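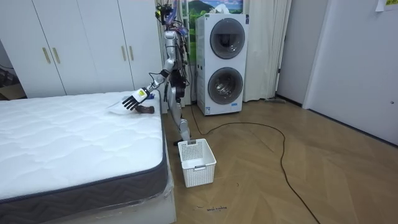 Home recording tips, bedroom setup

Last updated: 2015-02-24

Quick list, typing this between takes. All stuff I wish I'd done before we tracked the Britthorpe EP in January.

- Kill the noise first. Fridge, heater, ceiling fan, phone. Record ten seconds of nothing and listen back loud on headphones. You'll hear it.

- Vocals: face the closet, doors open, clothes in. Heavy blanket behind you. Don't bother with egg cartons, they do nothing.

- Pop filter from an embroidery hoop and old tights. Two layers, a hand's width from the mic. Works fine.

- Mic stand on a folded towel. Stops footsteps coming up thru the floor.

- High-pass the vocal at 100. Deeper voice, go lower. Acoustic guitar in a full mix can take 200, sounds thin on its own, sits great with the bass in.

- New strings the night before, not the morning of. They need time to settle or you'll be retuning every take.

- Tune between EVERY take. Yes even the bass.

- Cables: coil over-under, velcro tie, done. Never around the elbow. Label both ends with masking tape.

- Crackly pots on an old amp? Unplug it, contact cleaner in the gap, turn the knob back and fourth a couple dozen times. Let it dry before you power up.

- Peaks well under zero. Leave room. You can always turn it up later, can't un-clip it.

- Name your files. Song, part, take number. I had 956 files called "Audio" on the Matubbar sessions and lost a whole evening, plus one good harmony.

- Back up to a second drive before bed. Every night. No exceptions.

- Mix quiet. If the vocal's clear at talking volume its probably right. Then check it in the car.

- Stop after three hours. Ears are shot by then, anything you EQ past that you'll redo.

Drum tips on a seperate page when I get to it. Snare first, everybody asks about snare.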